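Home | Guides | Streaming | E-readers | Downloads | Contact

Search this site Enter keywords Go

Print this page | E-mail this page

Installing a firmware update on the Carnen media player from a USB drive

By Karim Belkadi

The Carnen player normally updates itself overnight, but the over-the-air release reaches units in batches and a given box can wait several weeks for its turn. The manual method described in this guide uses the same file and gives the same result. It applies to the second-generation player, the one with two USB ports on the back. The first-generation player has a single port and will not boot from it.

What you need

A USB drive of 2 GB or larger, formatted as FAT32. A computer with an internet connection. The remote that came with the player, with working batteries. The phone app cannot be used during the update, as the network service is stopped before the file is written.

Check the installed version

Open Settings, then System, then About. The second line shows the build number. If it reads 36 or higher, the May release is already installed and you can stop. If it reads lower than 30, install the bridge build first, following the same steps. The updater rejects a direct jump from those versions and returns to the home screen without an error message.

While you are on this page, look at the free storage figure. The updater needs 200 MB of internal space to unpack the file. Clearing the cache of one or two video apps is usually enough. Clearing the cache does not sign you out, but clearing app data does.

Prepare the drive

1. Download the firmware file from the Clonent support page. Select the player by its model code, printed on the label underneath the box.

2. Unpack the archive. It contains one file with the extension .upd and one text file holding the checksum.

3. Compare the checksum. On Windows, use certutil with the SHA256 option. On a Mac, use shasum -a 256 in Terminal. If the two strings differ, delete the file and download it again.

4. Copy the .upd file to the top level of the drive. Do not rename it and do not place it in a folder.

5. Eject the drive before you remove it.

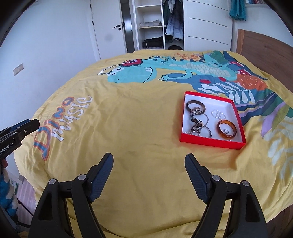
Can the drive be formatted as exFAT or NTFS instead of FAT32?

The updater runs before the main system loads and includes only a FAT32 driver. A drive in another format will play videos normally once the player has started, but the update menu will not list it.

Install the file

1. Turn the player off and unplug the power cable.

2. Insert the drive in the lower USB port. Remove anything connected to the upper port, including keyboards and hard disks.

3. Hold the reset button with a paper clip, plug the power cable back in, and keep holding until the logo turns orange.

4. Choose Update from USB with the arrow keys and press OK. The file name appears after a short pause.

5. Press OK again to start.

The progress bar moves unevenly. It tends to stop at 70 percent while the system partition is checked, and may stay there for several minutes. Do not cut the power at this stage. The whole process takes roughly 20 minutes on a fast drive and longer on an old one. The player restarts twice — the second restart shows a black screen for up to 60 seconds.

After the update

Go back to Settings, System, About and confirm the new build number. Paired remotes and Wi-Fi passwords are kept. The display setting is reset to automatic, so if you had forced a particular refresh rate you will need to set it again under Display, Advanced.

Libraries managed with Grarkivar are kept too, but the index is rebuilt on first launch. Leave the app open until the spinning icon in the corner disappears. Closing it early restarts the index from the beginning.

If the update menu does not appear

Try another drive. Older Koller sticks with a built-in password partition present themselves as two disks, and the updater reads only the first. If the logo stays white, the reset button was released too early — unplug the player, wait ten seconds and repeat from step 3.

If the player restarts in a loop after a failed update, write the bridge build to the drive and install that, then apply the May release over it.

Print this page | E-mail this page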